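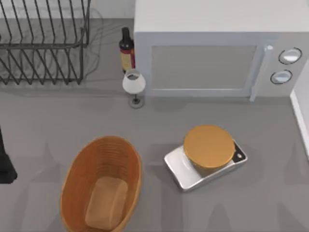

Most kitchens don't need to be bigger. They need less kept out on the counter. I have lived in Ornwood long enough to see half my street knock out a wall and then fill the new space with the same things that crowded the old one.

My neighbor Marcelino Soler added 49 square feet to his kitchen two years ago. He got a longer counter out of it, and for one month it was clear. By November it held a bread machine, a second coffee maker and a stack of mail. He still chops onions on a board the size of a paperback, in the one open spot next to the stove.

I don't blame him. Stores sell us storage as the answer, and every new shelf is an invitation to buy something to put on it. A contractor isn't going to tell you to give away your waffle iron for free when he could build a cabinet for it.

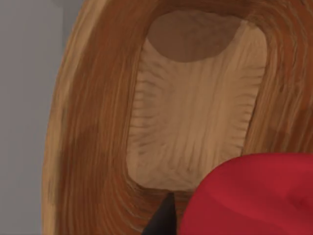
My own rule is simple. If I haven't used a thing in 3 months, it leaves the counter. If I haven't used it in a year, it leaves the house. Holiday dishes are the exception, and so is anything my mother gave me.

Suqin Jia, who taught me to cook when we shared an apartment on Mulcahy Street, made dinner for six in a kitchen where two people couldn't pass each other. She had one good knife, a wok and a pot with a loose handle. She washed as she went. I have eaten worse meals in kitchens that cost ten times as much.

Some people do need more room. A family with small kids does, and so does anyone who uses a wheelchair. But before you spend the money, put half of what you own in boxes and cook that way for a few weeks. You may decide to leave the wall where it is.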